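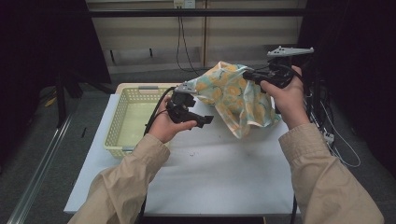
4. Folding and storing your cloth covers

Plimport's leaflet says a thin printed cover folds flat in 30 seconds. We doubt it, so allow two minutes.

1. Wipe the table first. Crumbs cling to thin fabric.

2. Lift the cover by a corner and let it hang. The leaflet calls this "self-smoothing" — expect to do some of the smoothing by hand.

3. Lay it down, print side up, and fold in half twice.

4. Put it in the basket without pressing down.

Note: The "no ironing ever" claim is generous. Use a cool iron if creases bother you.

Caution: Do not pull on opposite corners to force creases out. Thin fabric stretches, and it may not go back.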